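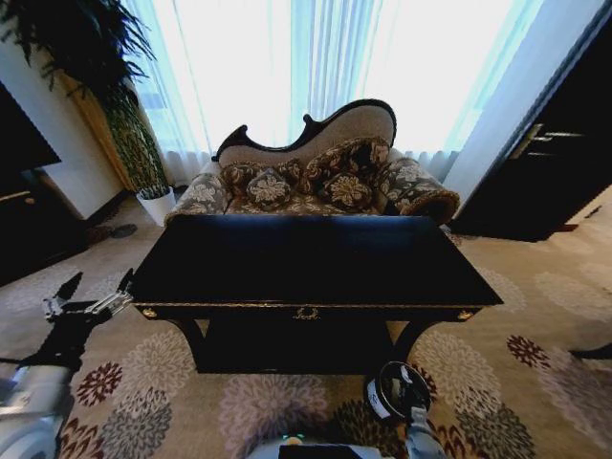 有住户来函提出,黑漆条案紧靠长榻摆放,擦拭窗前一侧时手臂伸不进去,希望手册写明条案应当先移还是后移,以及由一人移动是否可行。答复如下:条案应当先移,且须由两人抬移,具体做法见本节第3步。原版将此项列于附录,现并入正文。

第17节 窗前坐区的布置与日常养护

17.1 适用范围

本节适用于Arriaga系列起居室窗前坐区,包括雕花木框长榻、印花靠垫、黑漆条案及邻近的深色木制家具。沙发、地毯及灯具的养护不在本节范围之内,请查阅相应章节。本节修订日期为2026年9月24日,此前各版中与本节不一致之处,以本节为准。

17.2 准备工作

开始之前,请备齐下列用品:
干燥的Filtia细绒布两块,一块用于漆面,一块用于木框,不得混用;
软毛刷一把,刷毛不得带有金属丝;
Dravach毛毡脚垫一套;
浅口托盘一只,用于暂放小件陈设。

注意:操作人员应事先取下戒指、手表及带金属扣的腰带。漆面一经划伤,不能以上蜡的方式恢复。

17.3 操作步骤

1. 拉开窗帘,利用日间自然光检查漆面和织物。夜间灯光下不易辨认细小划痕,不宜进行检查。

2. 将条案上的物品逐件移入托盘。托盘应放在地面平稳处,不得放在长榻的坐面上。

3. 两人分立条案两端,双手托住案面下方的牙板,同时抬起,向室内方向平移。不得握持牙板中央的金色饰件,也不得以弯腿作为着力点。条案落地时,应先轻放一端,再放另一端。

4. 检查各腿底部的毛毡脚垫。脚垫变硬、移位或嵌有砂粒的,应全部更换,不得只换其中一枚。
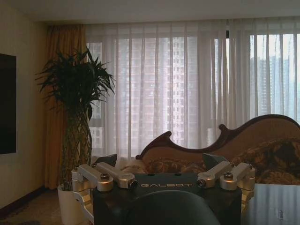
图17-2 起居室,日间采光

5. 用软毛刷沿一个方向轻扫长榻的雕花木框,由靠背顶端向扶手依次进行。卷曲部位的积尘用刷尖挑出,再用绒布收净。

6. 取下靠垫,在室外或通风处轻拍两面。印花面料不得水洗,不得曝晒。如有污渍,请以干布吸附后交由专业人员处理,不得自行使用去污剂。

7. 清理坐面与扶手之间的缝隙。应使用软毛刷,不得使用吸尘器的硬质扁嘴。

8. 用绒布擦拭邻近木制家具的立面和底部横线条。立面应顺木纹擦拭,自上而下,每次擦拭的幅面略有重叠。底部横线条处容易积灰,可将绒布折成窄条,沿线条方向缓慢推过,
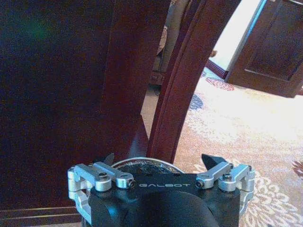

推至转角时提起绒布,换用干净的一面,再继续下一段。弧形木件应顺弧线方向擦拭,凸起的线脚处不得用力按压。擦拭完毕后,表面如仍有雾状痕迹,可呵气后以干布轻拭一次;痕迹仍未消除的,应停止操作,并与Plellby服务处联系。

小心:含硅油、氨水或酒精的清洁剂会损伤漆面及描金部位,一律禁止使用。新开封的绒布应先抖净浮毛。

17.4 复位

9. 将靠垫放回长榻。较大的靠垫贴靠背放置,其余置于其前方,花纹中心朝外。靠背一侧较低、一侧较高,较低一侧的靠垫不宜高出木框过多。

10. 由两人将条案抬回原位。条案与长榻之间应留出可供一人侧身通过的距离;房间进深不足时,可酌情缩小,但条案边缘不得触及扶手的织物。

11. 检查条案是否平稳。用手轻按案面两端,如有晃动,应调整脚垫,不得以纸片或木片垫塞。

12. 将托盘中的小件陈设逐件放回。金属及镀层表面的小件,应先用干布除去指纹;底部尖细或不能自立的,应配用底座或收入抽屉,不得直接倚放在漆面上。带有彩色图案或徽标的部位只可轻拂,不得来回擦拭。拿取时应握住较宽的部分,避免尖端向下触碰案面。

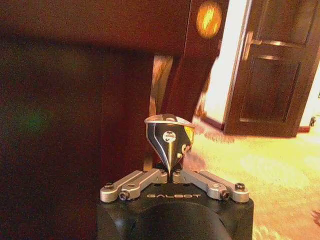 第18节 定期检查与配件申领

18.1 检查周期

日常除尘每周一次。每年三月应进行一次全面检查,内容包括木框接榫、扶手填充物、漆面描金及脚垫。采暖期内室内空气干燥的,应酌情增加对接榫的检查次数。

18.2 检查记录

检查结果应记入手册末页的登记表,注明检查部位、发现的问题和处理方式。未发现问题的,亦应填写“正常”,不得留空。

18.3 配件申领

毛毡脚垫的配件编号为1,338,申领时请一并提供家具底部标签上的系列名称。每次申领以4套为限,超出部分须另行填写申请单。织物类配件不单独供应,靠垫面料破损的,请整件送修。

注意:自行更换漆面饰件或改动腿部结构的,不再适用Plellby的保修条款。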